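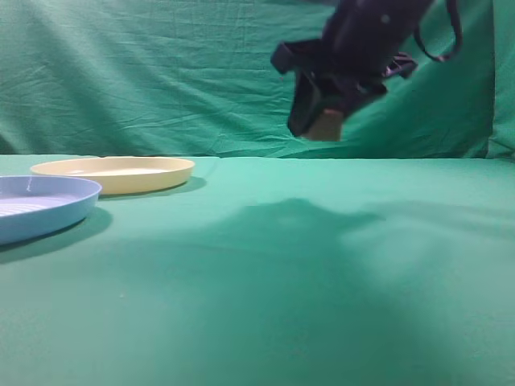 Dario Sorrentino had played 27 minutes on a bad ankle when the coach looked down the bench and sat him anyway.

"You're done," she said.

"I'm fine."

"Sit down, Dario."

He sat. Deltness was up two with under a minute left, and Holar had the ball. The gym was loud enough that he couldn't hear the trainer, who was kneeling in front of him with a bag of ice and moving her mouth.

Marcela Havlíček had coached Deltness for 23 years. She stood with her arms crossed and didn't call anything. The kid who went in for Dario was a freshman named Gape, and he picked up his man too high. Holar's point guard went right past him and laid it in. Tie game.

Gape looked at the bench. Havlíček pointed at the other basket.

They ran the play they always ran, the one that was supposed to end with Dario in the left corner. Gape went to the left corner. He stood where Dario would have stood, and the pass came, and he held it a second too long and then shot it over a hand.

It hit the back of the rim and came out. The big kid from Holar got it and threw it the length of the floor, and it landed in the bleachers after the horn.

Overtime.

Gape came over and dropped into the chair next to Dario. He had his towel over his face.

"I waited," he said through it.

"Yeah."

"Was it open right away?"

"It was open," Dario said. He moved the ice to the outside of his foot. "It'll be open again. She's going to run it first thing."

Gape took the towel off. Havlíček was already drawing it on the board.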